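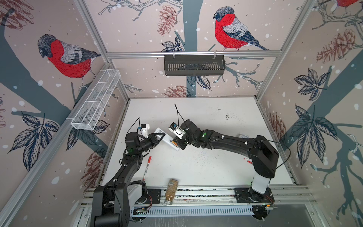 7 Aug 2026 – wallpaper day, part two

The bullfinch paper is up on all three walls and I love it! Fabian Zwahlen picked the pattern out of the Nordin sample book (I'd been pushing for plain gray, and I take it all back). The big bird on the back wall sits just over the crossbar, and the tree trunk runs straight down the middle. The red is far stronger than it looked in the book.

Paste notes: Florex powder, mixed thicker than the packet says, left 60 minutes before use. The first batch was lumpy, so I binned it. Smoothed from the center out with the wide brush, then went over the edges again after lunch. Watch the inner corners tomorrow, they're the first place it'll lift.

Baskets: black slotted one hangs from the crossbar on two white clips, white wire one is on the left wall at an angle. Both still empty. Sølve Aasen wants the long compartments for brushes – fine by me, but let's label them this time.

Still to do: wipe down the table, there are crumbs or seeds toward the back right and finer specks across the middle. The scuffs can stay. Leftover paper is rolled up on the Zirnside shelf, order no. 3699 if we need to match it.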